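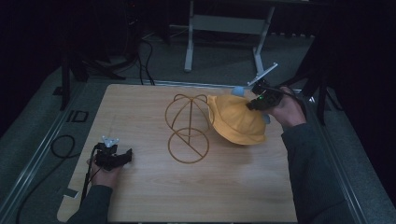

Home Reviews Tools Garden Contact
Search this site Enter keywords

Flisberg two-finger arm, home kit

The Flisberg costs $857 and is sold as a helper for laundry, dishes and tidying. I had it for 12 days. The arm is well made, and the Jalali mounting clamp held it firmly to my bench.

Putting a hat back on a wire stand is a fair test of where these machines are at. A person pinches the crown, tilts the brim and drops it over the dome. The Flisberg managed it on almost half its tries. The usual failure was a brim folded under, and it made no attempt to fix that. Tea towels went worse. Plastic cups were fine.

It is slow. Clearing the dish rack took longer than my favourite radio program, and I had to stay in the room. The older Trukov was no quicker but recovered better after a dropped item.

The Rendik soft fingertips are $129 extra and worth having. Hard jaws slip on cotton.

As a hobby kit I'd give it a pass mark. For chores, I would wait. Colour choice is grey or black. Warranty is 2 years, parts only.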